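Robot lab diary, February part. Our student team is Triltwood, and the project is called "Thampi picks car parts". Thread 1/9 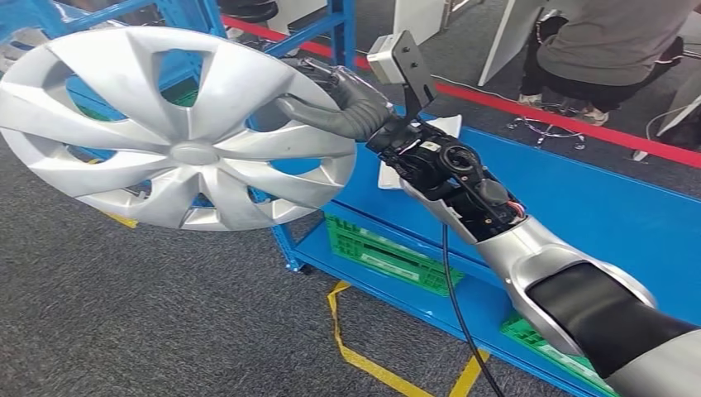 Hubcap in the hand, seven spokes, wrist cover still partly open.

2/9 The task sounds small. The robot must take a part from a blue shelf, show it to its own camera, and put it in the correct place. Our course gives us 30 parts. The hubcap is the one I am afraid of.

3/9 Why I am afraid: a box has flat sides, and the fingers know what to do with them. A wheel cover has a thick round rim, and if you hold it far from the center, the weight wants to turn it. Our first grip plan took it at the side and it rotated every time.

4/9 Jagadeesh Alva, my teammate, proposed to grip at the upper edge with the fingers going behind the rim. I did not believe him. We argued until lunch, then I wrote the new grasp pose, and now I must say in public that his idea is better. Done, Jagadeesh.

5/9 The second problem is the vents. The depth data passes through the openings and the software believes the shelf behind is a piece of the hubcap. For one whole evening it wanted to grasp a shelf post.

6/9 We solved half of this with a mask that fills the holes before the grasp is planned. The other half is the shiny silver surface, which still gives us missing points when the lamps are on. If someone has experience with shiny plastic, please write to me.

7/9 Numbers for those who like them. We have 225 recorded grasps until now. The goal for the course is 500. Our teacher says a serious team would want 2000, but he also says we should sleep.

8/9 The cables at the wrist are my job this week. I want to fix the black one closer to the arm, so it cannot catch on a crate when the arm goes to the lower level. I have tried two kinds of clips and I like neither.

9/9 Next is the Flelivis demo, where each team has one try per part and no restart. I will post the grasp code after it, when the comments are in a language other people can read.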